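I went to the Gundwood open day on 8 April 2023 expecting robot arms stacking boxes, and I came home wanting to write about a hand grinder. Let me back up a little.

Gundwood builds kitchen robots, and once a year they let people in to poke at things. The big arm (they call it Nenel) has its own room and drew the longest line. But the part I enjoyed most was the grinder table, where a person does by hand the same job the robots are being taught, and you get to see how much is really going on in it. Josefina Navarrete, who was explaining it all, asked us to watch the fingers and forget the grinder for a minute. Good advice!

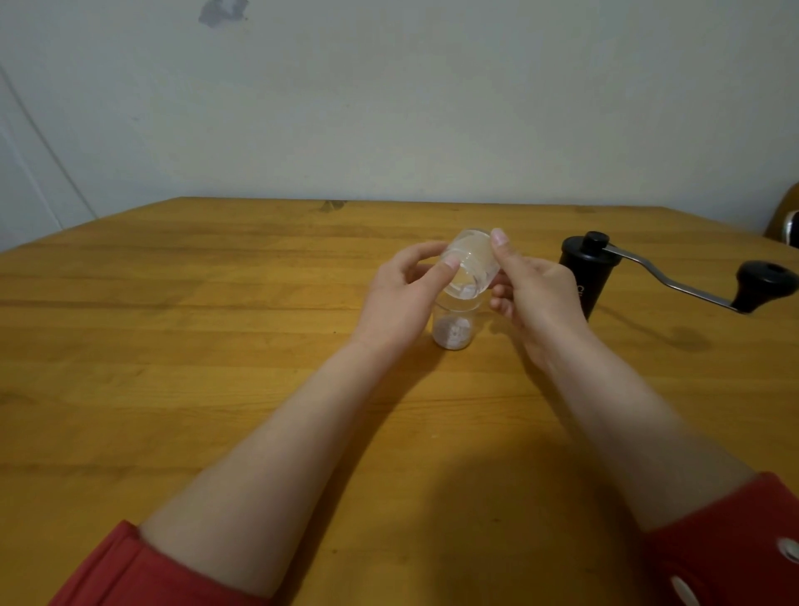 Pouring coarse white grains from one small container to another is something I do every day with salt and never think about. For a robot it's a whole chapter. How far do you tip? When do you stop? What do you do about the bit that clings to the side? Josefina said the pouring lessons took her team longer than anything else on the program, and that Nenel's first attempts went mostly on the floor.

Now the grinder itself, which I got to try in the next room. It's a slim black hand model with a silver crank on top and a see-through cup at the bottom, and I liked it a lot. The body is narrow enough to hold properly in one hand – I have small hands, and most grinders fight me. The bent crank gives your knuckles some room, and the flared knob at the end sits nicely in the palm. It felt smooth all the way around with the coarse stuff they gave me.

The catch cup was my favorite part. I could see what I had without taking anything off, so I didn't keep stopping to check. My one complaint is the thread. It took me 3 tries to get the cup seated straight, and I was being careful.
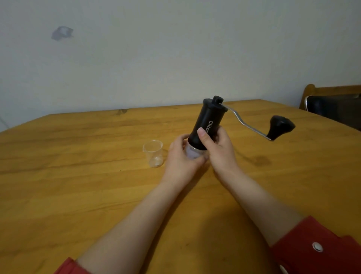
That same thread is a great test for a machine, and Wyn Kemeys was very funny about it. One hand has to keep the body still while the other turns the cup, and if the two don't agree you cross the thread and have to back off and start over. He told us Nenel had practiced the move 3000 times before they trusted it in front of visitors. When I saw it go on cleanly in the big room, with 30 of us squeezed against the rope, I clapped. So did the man next to me, who had been grumbling about parking since the entrance. 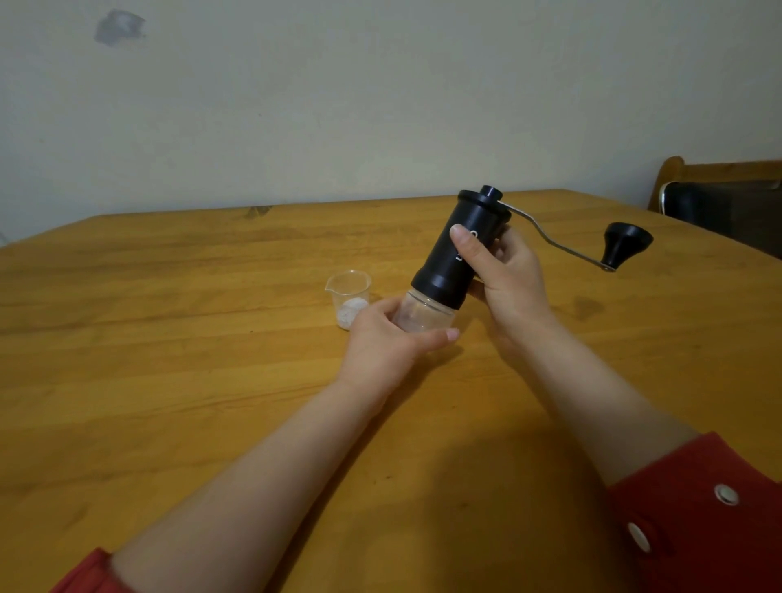

*Both hands on the grinder, measuring cup off to the left.*

A few notes if you're thinking of going next time. The talks are short and you can ask anything. The grinder room is quieter after lunch, and you can have a second turn if you're polite to Lowri Bellis on the door. Wear comfortable shoes, as there's nowhere to sit near the big arm. I'd have liked a longer look at the grippers up close, and the sound in the main room was pretty muddy from the back.

As for the grinder, I'd happily use one at home for salt or sugar as well as coffee. Four and a half stars, with the half taken off for that thread. The open day gets all five from me, and I've already put my name down for the smaller one in June.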